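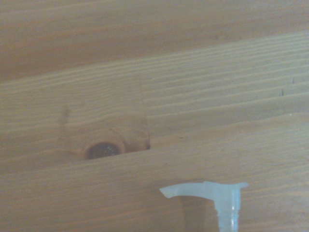

*Pine boards, with the seams between them.*

# Oiling a pine table top

These steps are for a solid pine top that will be used for meals and wiped down most days. They cover hardwax oil, though the preparation is the same for Danish oil. If the table has varnish on it, strip that first and come back to this page.

## What you need

- Hardwax oil, matt or satin
- Sandpaper in 120, 180 and 240 grit
- A cork sanding block
- Lint-free cotton cloths
- A white non-scratch pad
- A vacuum cleaner with a brush head
- Nitrile gloves

I used Huten matt on the table at Betcombe and Okabe satin on a desk. The Okabe is thinner and goes further. The Huten hides fingerprints better.

## Sanding

1. Scrape off any glue or candle wax with a card scraper. Sanding wax only pushes it into the wood.
2. Start with 120 grit, always along the grain. Pine has soft and hard bands, and if you sand with your fingers behind the paper you will dig out the soft ones. Use the block.
3. Move to 180, then 240. Vacuum between grits.
4. Wipe the whole top with a damp cloth and leave it to dry. This lifts the fibres. Knock them back lightly with the 240.
5. Run the brush head along every seam. Dust left in a seam mixes with the oil and dries as a grey line.

Don't go finer than 240. The surface closes up and the oil sits on top of it.

If one board is darker than its neighbour, sanding may even it up a little, but oil will bring most of the difference back. Test on the underside before you decide whether to stain.

## First coat

Stir the tin, don't shake it. Pour a small amount on to a cloth and work along one board at a time, end to end. Keep the coat thin. After ten minutes, wipe off whatever hasn't soaked in, including from the seams.

Leave it for 12 hours with a window open. In January I leave it a full day, as the workshop is cold.

## Second coat

Rub the top lightly with the white pad, vacuum, and apply the oil as before. You should need less of it. Pine rarely wants more than 2 coats, apart from the end grain, which can take a third.

Noboru Amano puts his last coat on with the pad and buffs it straight away. It gives a slightly smoother finish and uses more cloths.

## Used cloths

Oily cloths can heat up and catch fire by themselves. Lay them flat outdoors until they are stiff, or soak them in water and put them in a sealed metal tin. Don't leave them screwed up in a bin.

## Looking after it

Keep water off the top for the first week. After that, wipe with a damp cloth and dry it. Dull patches can be padded and oiled on their own without redoing the whole table.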